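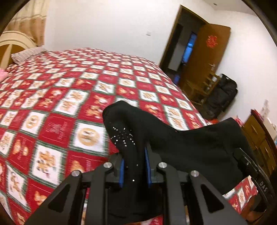 Hand-held gripper pair in use on a black garment with studs. The blue pads are the part this page deals with.

Changing and aligning the finger pads

These notes cover the hand-held grippers in the Silden kit. They apply to the left and right tools alike. Allow 17 minutes per gripper the first time.

When to change the pads

Change a pad if it has a shiny strip down the middle, if a corner has lifted, or if thin cloth slides out when you hold the fingers fully closed and pull gently. Garments with rhinestones, studs or zippers are hard on pads. After any session with that kind of clothing, look at both inner faces before you put the tools away. A stud can leave a small pit that you will feel with a fingernail before you see it.

Pads are always changed in pairs. A new pad facing an old one will close crooked.

What you need

The small hex key from the kit lid
One pair of Girneo pads
Alcohol wipes
A plastic scraper (an old store card is fine)
A strip of printer paper

Removing the old pads

1. Switch the gripper off and let the fingers open all the way.
2. Slide the scraper under the bottom end of the pad and work upward slowly. Do not use a knife. The fingertips scratch easily and the adhesive does not hold well over a scratch.
3. Roll off leftover adhesive with your thumb, then wipe the fingertip twice. Wait 2 minutes for it to dry.

Fitting the new ones

4. Peel the backing halfway. Line up the bottom end with the ledge on the fingertip, press, then peel the rest as you go up.
5. Do the same on the other side. Both pads should end at the same height.
6. Close the fingers by hand and keep them closed while you count to 52. The adhesive sets under pressure.

Checking the pivots

Move each arm through its full travel and feel for side play at the silver pivot pins. A little drag is normal with new pads. A click is not – tighten the pin on that side by a quarter turn and try again. If it still clicks, the bushing is worn and the arm has to come off, see the Wanyama arm page.

Paper test

Close the fingers on the strip of paper and pull it straight up. It should resist evenly across its width. If it swings to one side, one pad is sitting higher than the other. Lift that pad and refit it now, while the adhesive is still fresh.

Repeat with a folded T-shirt. Pick it up by a single fold, lift it clear of the bed or table, and hold it there. Then take the other side with the second gripper and spread the cloth between them. The fold should stay where you gripped it.

Recalibrating

New pads are thicker than worn ones, so the closed position changes. Open Nulo, choose the gripper, and run Close Zero with nothing between the fingers. The reading should settle at 11 or lower. Anything higher usually means there is lint on a pad – wipe it and run the step again. Save the new zero before you switch to the other gripper, or it will be lost.

Write the date of the change on the tape inside the kit lid.

Page updated Wednesday, April 15, 2020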